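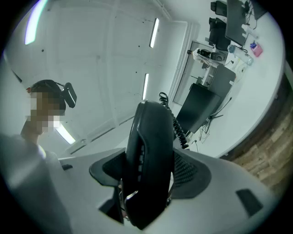
Fig. 1. Our hand-held gripper, finger up, coiled cable on the finger. Desk with the monitors at right.

Project Report, Team Koncombe
Written up by Yetunde Akpan, 13th June

What we did since the last report

Gripper body is done. Third version, the one we named Edet. First two had the cable running straight and it kept snagging on sleeves, so we went to a coiled one. Much better. Still pulls a little when you twist your wrist all the way over.

Goal is the same as before: pick up small things by hand with the tool, save the video, train the arm (Belska) to copy it. We recorded 427 tries with the old body and 745 with the new one. Threw out 300 of the old ones becuase the lens was smudged and we didnt check till the end. Lesson learned, wipe it every time.

Problems
- Finger is glossy and picks up glare from the ceiling lights. Matte tape? Sanding? Not decided.
- Head-mounted unit and gripper clocks drift apart. Clapping at the start of each take helps, not a real fix.
- Files too big. Moved everything to the Toseo drive, upload took all night and failed once.

Training
One run so far. Belska reaches for the block fine but closes too early. Think the labels are off by a few frames, need to go back and look at them.

Still to do
Fix labels, run again. Redo the wiring diagram, the one in the binder is for version two. Parts list needs prices. Demo is in August so the tape question has to be settled well before then.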